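Tote cell: wrist cable keeps tugging and the grip check fails on empty trays

Posted by tote_shift_b, July 7, 2023

We have a pick cell at our Skudau site with a two-finger gripper working over a roller conveyor. After 1,405 cycles it started reporting a failed grip. The supplier says recalibrate the wrist camera. I have done that twice and don't believe it. Is it worth paying for another visit, or should I look at the cable first?

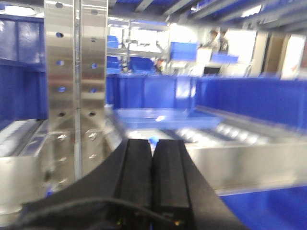
Cable routing is what I would check before spending any money. Ours came back from service with far too much slack and it caught every time the wrist turned. You've got a thin black cable looped across the housing down to the base of the left finger, and I'd want to know what it does at full rotation. Power off, lock out, turn the wrist by hand if your maker allows it, and watch the loop. If it pulls tight, re-route it. The lights on the fingers prove very little, whatever the manual says. Ours stayed lit with a half-broken wire.

Mesen_maint

Recalibrate again. Worked for us.

Trerner_nights

Worked for how long, though? We recalibrated in August and had the same fault back after 400 picks. Look at what the wrist camera gets when there's a bright bluish surface in front of it. 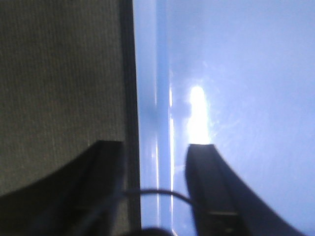

tote_shift_b replied that the supplier had already blamed the lighting once and charged for it, and asked whether a cheap hood was worth trying before changing any settings.

Try the hood, but write down the fault count first or you'll only be guessing. Run 46 cycles with it and 46 without, same tray, same speed. A shiny tray under a bright lamp gives the camera a white patch, and I'd not trust an edge reading anywhere near it. I'd still do the cable before any of this.

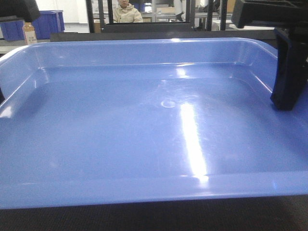

Gripper finger over the tray, with lamp glare on the tray floor.

Mackay_cell2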